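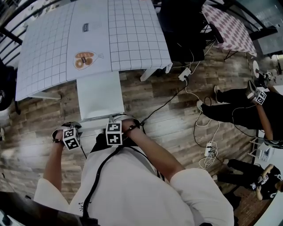 Assessing whether a machine is ready for a household chore begins with the chore itself. Before any trial is arranged, the task should be carried out by people, at an ordinary pace, and recorded in enough detail that a machine's attempt can later be compared with it. At Flukasis the work is done at a white table covered with a printed grid, and the person doing it wears a marker cube on each wrist so that the position of the hands can be followed. The guidance on this page sets out the procedure used for packing and putting away groceries. It may be adapted for other kitchen and stockroom tasks.

Step 1. Define the chore

Write the chore as a single sentence with a clear beginning and end. "Put away the bread" is suitable. "Tidy the kitchen" is not, and should be divided into smaller tasks before work continues. Record which objects are involved and where each must finish.

Step 2. Prepare the work surface

Lay the grid sheet flat and fix it at the corners. Printed pictures of goods may be used in place of the goods while positions are being agreed. Real packets should be brought in for the recorded attempts, as a soft bag changes shape when it is lifted and a printed sheet does not.

Route power leads away from the place where the operator stands. Leads that must cross the floor should be taped down before the session opens.

Step 3. Record the human attempts

Each chore requires 30 complete attempts, shared between at least two operators. Operators should not be asked to move slowly or to exaggerate their movements. An attempt in which an object is dropped is kept and marked as such. Check that wrist cubes are firm and face outwards before each block of attempts.

Step 4. Run the machine trial

The machine is given 100 attempts at the same chore, from the same starting positions. Staff may stop it for reasons of safety but may not correct it. Any attempt that is stopped counts as a failure.

Step 5. Score and report

Report the share of attempts completed, the time taken and the number of objects damaged. These should be given separately — a single combined mark hides too much. In the Moffat trials of last November, the machine placed boxed goods reliably but completed only 36 of its 100 attempts with bagged bread. The Zurunthorpe stockroom reported a similar difference between rigid and soft items.

On present evidence, machines can undertake short, fixed tasks with rigid objects under supervision. Unsupervised kitchen work should not yet be recommended to households. Sites wishing to submit results should use form 303 and attach the task sentence from Step 1.

Page last reviewed: 22 April 2023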